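Robots That Help Out at the Card Desk

Have you ever joined a club and gotten a card with your name on it? Somebody had to find that card, put it in its holder and send it off to you. In the town of Tustelton, at a company called Lollard, that somebody now has some helpers, and the helpers have no fingers at all!

Lollard looks after membership cards for swimming pools, museums and skating rinks. On an ordinary day the card desk handles 300 of them, but in August, when all the fall clubs sign people up, the pile grows and grows. One August it reached 3591 cards, and every last one was put in its holder by hand. You can imagine how tired everyone's thumbs were by the end of that!

So now the company is teaching robot arms to lend a hand (well, a gripper, which is the part at the end of the arm that opens and closes like a beak). Cards are tricky for a robot. They are thin and smooth, and they like to slip. You learned to pick up flat things when you were very small, and you probably don't remember how long it took, but a robot has to be taught every bit of it.

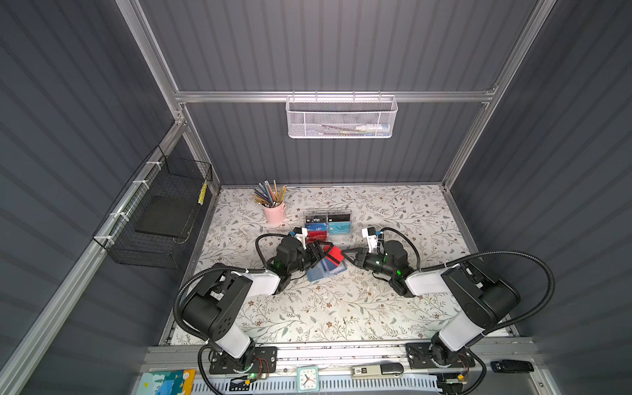 Two robot arms at work with a red card and a blue card case. The little white part on top of each gripper is a camera.

What about the people who used to do this job all day? Woo-jin Myung has been at the card desk for 6 years, and these days he is one of the robots' teachers. He sets out the cards, watches how the arms get on, and writes down what they found hard. He still answers letters from members too, and he has more time for the long ones now.

Not everything about the change is easy. Some people at the desk miss chatting while they filled the holders, and others had to learn new things on a computer, which can feel a bit like starting at a new school. They talk about it together at lunch, and a few jobs have stayed just as they were. Birthday cards, for instance, are still signed with a pen by a real person.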